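Wednesday, April 9, 2025

Budget morning. Folline came back with 679 for the second wrist mount, Hendriks want 255 for what looks like the same thing - going with Hendriks unless the lead time is silly. Leaves us just over 300 for spares!
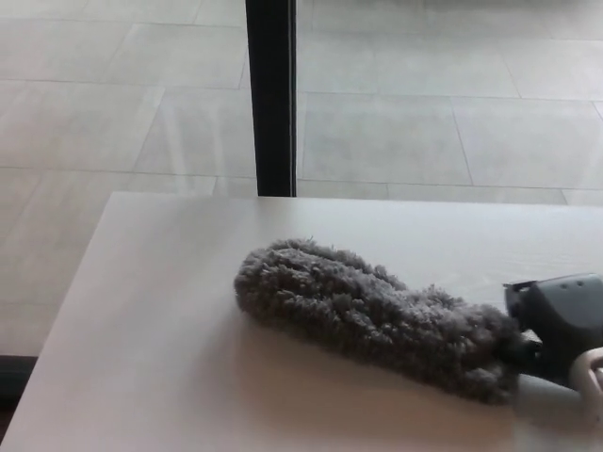
Spare fingertips next, and I'd like a softer set this time. The duster is all fluffy loops at one end and hard plastic at the other, so I want pads that cope with both (Zarham do a mixed pack for 67). Ask for two.

We use cookies to improve your experience. Accept / Manage settings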